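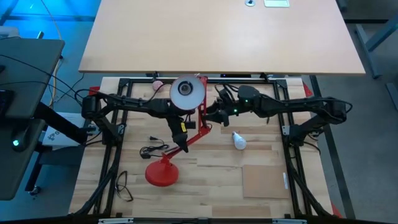 # October progress report: household and shop chores on the two-arm cell

To: Blandine Texier, Nundance
From: Colette Hamel, Kotel
Period: October

## Where we are

You asked for a plain answer this time on whether machines can do small household and shop-floor chores yet. My answer for October is no, with one exception and one chore I would call close. The exception is flattening empty cardboard boxes, which the cell does well enough that I would leave it alone with a stack. The close one is the light bulb. Everything else on the list we agreed to in the spring is either slow, or needs a person standing by, or both.

I know the last report was sunnier. It was written by Raphaël Leclerc while I was away, and he is by nature more hopeful than I am. His numbers were right. I read them differently.

## The bulb chore

Most of the month went to the desk lamp. The job is to hold the lamp steady with one arm, pick a bulb up off the table with the other, bring it to the socket and screw it in. We start with the shade turned up so the socket is open to the arms from above. I want that on the record, as most lamps in most homes point down. A person changing a bulb would turn the shade up first without thinking about it, and we do that part by hand before the run starts.

We logged 216 full attempts. A full attempt means the arms start from rest and nobody touches anything until the bulb is seated or the operator calls it off. Of those, 70 ended with the bulb seated well enough that it stayed put when Timothée Collet tugged on it.

That is just under one in three. Here is how the rest went wrong, in the order we saw it most:

- The bulb went in at a slant and the thread caught wrong. The arm kept turning. Sometimes it backed off and tried again, but more often it didn't.
- The lamp moved. The left gripper holds the lamp by its arm, the arm has joints, and the joints give. The socket ends up a finger's width from where it was when the right arm set off.
- The bulb slipped in the gripper while turning, so the wrist went around and the bulb did not.
- The bulb was dropped on the way over.

We broke two bulbs all month, which is better than I feared. Both were dropped on the floor by people.

The slant problem is the one that matters. A person feels a bad thread in the fingertips almost at once and starts over. Our arms have some sense of how hard they are pushing, but not a fine one, and the software from Besson treats a bad thread and a tight thread much the same. Svetozár Šťastný has been on the phone with Besson about it for most of the month. They have promised a fix. They promised it in the summer too.

## Time per chore

Even when it works, it is slow. A good run takes 17 minutes if you count resetting the lamp, laying out the bulb, and checking that both arms are where the software thinks they are. The arm work is a small part of that. Setup takes the rest, and setup is done by a person who could have changed the bulb and gone to lunch.

I bring this up because the Stemura people, who are still our most likely first customer, keep asking for a cost per chore. I don't want to give them one that leaves setup out. Raphaël thinks setup time will shrink on its own as we add more chores to the same table. It may. I have seen no sign of it so far, and in October it went up a little when we started putting other things on the work surface.

## Clutter

Through September we ran with a bare table. Blandine, you said on your visit that no kitchen or repair bench looks like that, and you were right, so we stopped. We now leave ordinary things lying around during the bulb runs: glasses, a power cord, a piece of cardboard, whatever is handy.

Results dropped. I can't tell you yet by how much, as we changed the grip settings in the same week and didn't keep the two apart. That was my mistake. We'll run them separately in the next period.

What I can say from watching is that cords are the worst of it. The system is fairly good at leaving a solid object alone. It has a poor idea of where a cord begins and ends, and it will happily drag a finger through a loop. Twice it pulled on a cord hard enough that Timothée hit the stop.

## Boxes

The box chore has now been run 700 times across the whole project and I have little to report, which I take as good news. The arms press in the sides, fold the box down, and push it to the edge of the table. When a box has tape left on it, the chore fails nearly every time. Stemura's boxes have tape on them. We have told them, and they say their staff could cut the tape first. I leave it to you whether that counts as automation.

## Other chores on the list

**Folding a dish towel.** Paused. It worked on the one towel we had and failed on the ones Raphaël brought from home.

**Sorting screws by length.** Works on a tray with few screws in it. With a full tray the arms pick up two or three at once and can't tell. A cheap sorting machine does this better and has for decades. I suggest we drop it.

**Wiping the table.** It moves the cloth over the table. Whether the table is clean afterward is another question, and we have no good way to score it. Svetozár has been putting down lines of flour and taking before and after pictures, and I would like to see where that goes before giving it more hours.

**Plugging in a cord.** Not started. See the note on cords above.

## Upkeep

One gripper pad wore through and was replaced from stock. The cables along the arms rub in two places, and we have re-tied them. We lost most of one Friday to a loose connector that made the right arm stop at random, and the runs from that day are left out of the counts.

I mention this because upkeep is left out of nearly every claim I read about robots in the home. Three of us know this cell well, and it still takes up some part of every day. I can't picture who would do that in a house.

## What I think we should tell Stemura

They would like a yes or a no by the end of the year. My advice is to offer them the box chore, with a trained person close by, and nothing else. The bulb chore makes a nice show for visitors and I understand why everyone wants to lead with it. One in three is a poor rate for anything a customer pays for, and I don't want to be in the room when it drags a lamp off their bench.

Raphaël disagrees and asked me to say so. His view is that the bulb rate in the first week was close to nothing, that it has climbed every week since, and that a customer who comes in early will be patient. He is right about the climb. It also flattened out in the last week, and I would like to see more before I call it a trend in either direction.

## Next period

1. Rerun the bulb chore with the old grip settings on a cluttered table, then the new settings on a bare one.
2. Try a second lamp with stiffer joints. If the rate jumps, we'll know how much of the trouble is the lamp moving.
3. Let the arms turn the shade up themselves, and count that as part of the chore from now on.
4. Get the thread fix from Besson, or a clear statement that it isn't coming.
5. Drop screw sorting, if you agree.

## Money

We are on budget. Bulbs and gripper pads cost less than planned and staff hours cost more, and the two come close to evening out. If item 4 falls through, Svetozár will have to write the thread check himself, and I would need to move hours from the towel work to cover him. I'd like your okay on that before it comes up.

Timothée has the full run log and will send it on request. The short notes in the last column are his, and they are blunter than this report.

Colette Hamel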